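Folding at home: notes and pictures from the cloth project

Hi, Beca here! I've been promising Hywel a gallery for ages, so I'm finally putting one up.
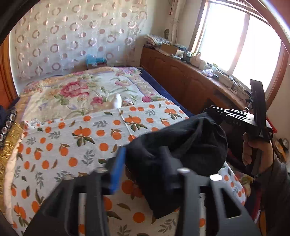 Our question was a pretty simple one. If you teach a folding policy only on demonstrations done with hand-held grippers in people's real bedrooms, does it cope with a bedroom it has never met? Up to 700 of our demos came from homes, and the full set is 3199 (jackets, shirts, pillowcases, one very stubborn scarf that Iolo keeps bringing back).

A few things I'd point out if you were sitting next to me. Dark clothes on a busy print are what I love most for this, and a sheet covered in oranges is about as busy as I could ask for! The lab table at Vallcombe is plain gray, and the policy trained on that alone went to pieces the moment we gave it flowers. Bright windows are good too. Naheed wanted the curtains drawn for everything at first, and we argued about it through most of March, but the runs with blown-out daylight ended up helping on the test homes, so the windows stay.

Grasping is two-handed all the way through. We lift a bit of cloth into a peak with one gripper before the other goes in, and the first grasp is still where most of our failures happen. Gwenllian thinks it's the pads, I think it's the timing, and we have 30 more trials planned to settle it.

Write to me if you want the fold labels. Version 2 has the sleeves fixed.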